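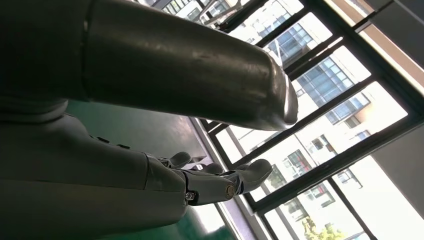

Attachment 1: window side, packing room, Brennan unit

Ticket: bench scale going blank between bags
Site: Kutum, Brennan unit
Supplier: Drolent
Status: open, waiting for part

Problem as first reported
The scale on the green bench by the conveyor goes blank in the middle of a run. All three windows go out at once, weight, unit price and total. Sometimes it comes back when the on button is held down, sometimes it needs the plug taking out and putting back. We only use the weight window, but the other two go with it. When it does come back it has lost the tare, so the crate weight has to be taken off again before carrying on.

Started in December. It was once or twice a shift to begin with and is now most of the morning.

First checks
Mains lead pushed fully home at both ends. No change.
Tried the socket on the other wall with an extension. Went blank again after roughly 300 bags.
Turned the auto-off setting to its longest time. It still cut out while bags were going over it, so it isn't auto-off.
Lifted the tray and cleaned under it. There was grit and a bit of torn bag round the centre post. Cleaned round the ribs on the tray as well. The reading settled quicker afterwards but the display fault was the same.

Reply from Drolent support
Please check that the scale is level and that nothing is touching the tray. Please confirm the readings with a known weight and tell us whether the scale runs on its internal battery with the mains lead out.

Our reply
Levelled on all feet. Bench is solid, no rock in it. The crate was moved to the left so its ribbed end can't rub against the tray.

Test weights, scale warmed up, tray empty at zero:
300 g weight reads 300
3,000 g weight reads 2,995, same again on a second try

We can live with 5 g at the top end, as the bags are nowhere near that heavy. The blank display is what is stopping us.

On battery only, lead out, it ran for 11 minutes and then went off. It had been on charge all night. A new one used to last the whole shift.

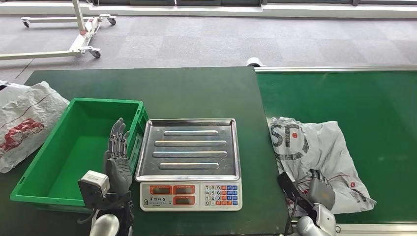 Ran it with the conveyor switched off as well, in case the two being on the same circuit had something to do with it. It made no difference, the display still went out before the first crate was full.

One more thing that may help. If the back left corner of the base is pressed down while it is blank, it sometimes flickers. The battery cover is on that side. We have not opened it up.

Reply from Drolent support
This sounds like a worn battery with a poor contact at the terminal. On this type the mains supply goes through the battery, so a bad one will take the display out even when plugged in. A battery and terminal lead will be sent. The difference at 3,000 g can be put right with a span calibration once the battery is in. Please don't calibrate before then.

Update from site
Part not here yet. Using the spare Flutar scale from the stores in the meantime, weight window only, on the end of the bench. It has a smaller tray so the larger bags hang over the side, and those are being put by to weigh later. Please send the calibration steps with the part, our copy of the manual is missing the page.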